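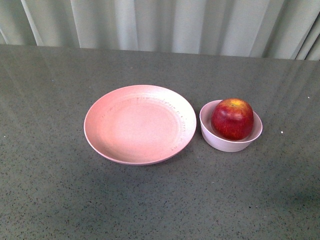 Ute Ruppert 反映，她按旧版说明装好台下净水器以后，头两天的出水一直发白，静置后才变清，问这一现象是否属于故障，以及是否需要退回滤芯。不属于故障，滤芯不必退回。旧版说明把排气步骤放在附录里，安装时容易漏掉。本版将排气并入第 3.4 节，已经装好的用户可直接从该节第 1 步做起。

阅读时间：12 分钟

第 3 章　Kirevura 台下净水器的安装与首次通水

3.1　适用范围

本章适用于装在厨房水槽下方柜体内的 Kirevura 双级净水器，包括机头、前置滤芯、主滤芯、进水三通、减压阀和独立出水龙头。带储水罐的型号另见第 6 章。热水管路不在适用范围内，任何型号都不得接入热水。

本机处理的水源为市政自来水。井水、雨水和来源不明的水，应先做水质检测，再向经销商确认能否使用。本机不具备消毒功能，当地发布煮沸饮水通知期间，应停止直接饮用本机出水，并在通知解除后按第 3.7 节更换滤芯。

3.2　安装前的检查

1. 打开包装，对照装箱单清点零件。机头与滤芯分开包装，滤芯的塑封在第 3.4 节之前不要拆开。

2. 检查机头上的两个接口。标有“入”字的接口接减压阀一侧，标有“出”字的接口接独立龙头一侧。接口内的防尘塞用手拔出，不要用螺丝刀撬。

3. 检查柜内空间。滤芯底部到柜底的净空不得小于 80 毫米，否则更换时滤芯无法向下退出。净空不足时，应把机头固定位置上移，不得倾斜安装。

4. 确认水槽下方的冷水角阀能够完全关闭。关闭角阀，打开厨房冷水龙头，等待 2 分钟。若仍有水持续流出，应先更换角阀。

5. 测量静态水压。将压力表接在角阀出口，关闭其余用水点后读数。读数超出铭牌所列范围时，不得省略减压阀；读数低于铭牌下限时，需要加装增压泵，本章不涉及其接线。

注：部分旧住宅的冷热水角阀左右位置与惯例相反。不要只凭手柄颜色判断，应打开热水，待管路升温后用手背确认。

注意：石材台面钻孔应由有相应工具的人员完成。人造石、天然石材与不锈钢水槽所用钻头不同，混用会造成崩边。若水槽上已有皂液器孔或备用孔，优先使用现有孔位。

3.3　管路与机头的安装

1. 关闭冷水角阀，打开厨房龙头泄压。在角阀下方放一个浅盆，承接管内余水。

2. 拆下角阀与龙头软管之间的连接螺母，装入进水三通。三通两端各有一个平垫圈，垫圈应平放在螺母底部，不得另缠生料带。

3. 三通的侧向出口接减压阀。阀体上的箭头指向机头。箭头方向装反时系统仍会有少量出水，但减压作用消失，这一错误在通水后不易察觉，应在此时复核。

4. 将机头支架放在柜体侧板上，用铅笔标出孔位。侧板厚度不足时，在背面加一块木垫板。旋紧螺钉，支架应无晃动。

5. 将机头挂入支架，向下按到位，听到卡扣声后向上提拉一次，确认没有脱出。

6. 量取软管长度。从减压阀到机头、从机头到独立龙头，各留出一个平缓的弯，弯曲半径不得小于 50 毫米。用管剪垂直切断，切口应平整，无毛刺。

7. 在软管端头 15 毫米处做记号，将软管推入快插接口，直到记号与接口外缘平齐。回拉软管，确认锁紧，再插入蓝色卡环。

8. 将独立龙头穿过台面孔，自下而上依次套入橡胶垫、垫片和螺母。龙头底座与台面之间使用随附的密封圈，不打密封胶。密封胶固化后会影响日后拆卸，也会掩盖底座渗漏。

注：管剪刀口变钝后切口会呈椭圆形，快插接口处最常见的滴漏即由此产生。没有管剪时可用新的美工刀片在木板上切断，不要用剪刀。

注意：软管不得与热水管、洗碗机排水管或垃圾处理器外壳接触。必须交叉时，应加隔热套管并用扎带固定，扎带收到不滑动即可，不要勒扁软管。

3.4　滤芯冲洗与排气

1. 洗手，拆开前置滤芯的塑封，取下底部封盖。将滤芯上的箭头对准机头“开”的标记，向上推入，顺时针转到“锁”的标记。

2. 主滤芯工位先装入随附的冲洗旁通塞，暂不装主滤芯。

3. 打开独立龙头，然后缓慢打开冷水角阀，开到四分之一圈时停下。龙头会先喷出空气，接着出现断续水流，属于正常情况。

4. 水流连续后，将角阀全开，冲洗到出水中没有黑色细粉。细粉为活性炭粉末，冲洗用水不要饮用，也不要接入鱼缸。

5. 关闭角阀，保持龙头打开，待水流停止。取下旁通塞，装入主滤芯，方法同第 1 步。旁通塞应保留，换芯时还要使用。

6. 再次缓慢打开角阀。水流连续后，关闭独立龙头，使系统保压。

7. 保压后打开龙头放水，再关闭，重复数次。每次开启的瞬间会有一小段带气的水，气量应逐次减少。

8. 取一杯出水静置。若白色自杯底向上消退，说明是细小气泡，继续按第 7 步排气即可。若静置后杯底有沉积，应停止使用，并按第 3.6 节处理。

注：新滤芯的炭层中含有空气，完全排出需要一段时间。冬季水温较低，水中溶解的气体较多，乳白现象持续的时间也较长。

注意：不得以快速全开角阀的方式代替第 3 步。突然加压会使炭层移位，形成水流短路，外观上没有任何异常，过滤效果则无法保证。

3.5　密封检查

1. 用干纸巾依次擦拭三通、减压阀、机头两个接口和龙头底部螺母。

2. 关闭独立龙头，保持角阀全开，在柜底铺一层干纸。

3. 静置一夜后查看。纸面有水迹时，从水迹上方最近的接口查起，按水流方向逆向逐个检查。

4. 快插接口渗漏时，先关闭角阀并泄压，取下卡环，按住接口外圈，拔出软管，切去端头后重新插入。不要在带压状态下按压外圈。

5. 螺母渗漏时，先确认垫圈位置，再用扳手紧四分之一圈。仍有渗漏时应更换垫圈，不要继续加力。

Vilmos Sárközi 来信指出，在湿度高的季节，机头外壁的冷凝水会滴到纸面上，看起来与渗漏相同。区分办法是擦干后在接口处单独缠一圈纸巾：接口处的纸巾保持干燥而柜底有水，可判定为冷凝。柜门适当留缝可减轻冷凝，也可向经销商订购 Amar 隔热套。

3.6　常见情况的处理

出水变小
先检查角阀是否全开，再检查软管有无折弯。两者正常时，取下前置滤芯，装入旁通塞后试水。流量恢复，说明前置滤芯堵塞；流量没有变化，检查减压阀进口滤网。滤网可用软毛刷在清水中刷洗。

关闭龙头后仍有滴水
首次通水后的滴水多由残余空气膨胀引起，排气完成后会停止。排气完成后仍滴水的，拆下龙头阀芯，检查密封面有无炭粉。清理后仍无改善，更换阀芯。

出水有异味
长期未使用后，先放水冲洗再饮用。冲洗后异味依旧，按下节更换滤芯。塑料味在新机初期可能出现，随用水量增加而减弱。

杯底有黑色沉积
一般为冲洗不足。装入旁通塞，重做第 3.4 节第 3 步和第 4 步。重做后仍有沉积，说明主滤芯可能破损，应停止饮用并联系经销商。

管路有撞击声
洗衣机或洗碗机的电磁阀快速关闭会产生水锤。声音明显时，在相应设备的进水端加装水锤吸收器，不要调低本机减压阀来消声。

3.7　滤芯的更换

主滤芯的额定处理水量约 4,000 升。前置滤芯没有固定期限，以流量明显下降为准。两种滤芯的实际寿命都与原水浊度有关，管网检修后的一段时间内堵塞会加快。

1. 关闭冷水角阀，打开独立龙头泄压。

2. 在滤芯下方垫毛巾，逆时针转动滤芯，向下退出。滤芯内存水较多，取出后保持竖直。

3. 检查机头内的密封圈。有裂纹或压痕的应更换。密封圈表面涂一层食品级硅脂，不得使用凡士林或食用油。

4. 按第 3.4 节装入新滤芯，重新冲洗和排气。

5. 在滤芯标签上写明更换日期。标签朝外，便于下次查看。

注：Kokura 与 Pattinasarany 两个系列的滤芯外径相同，但卡口角度不同，不能互换。强行旋入会损坏机头卡槽，这类损坏不在保修范围内。订购前应核对机头侧面的型号牌。

3.8　停用与防冻

停用时间较长时，关闭冷水角阀，打开独立龙头放空管路，取出两支滤芯，机头工位装入旁通塞或防尘盖。用过的滤芯不要密封保存后再次使用。

室温可能降到冰点以下的房屋，应在降温前完成放空。滤芯和机头一旦受冻，即使外表没有裂纹也不得继续使用。恢复使用时装入新滤芯，从第 3.4 节第 1 步开始，并重做第 3.5 节的密封检查。

本章修订日期：2019年12月19日。第 3.4 节取代旧版附录中的排气说明，旧版附录作废。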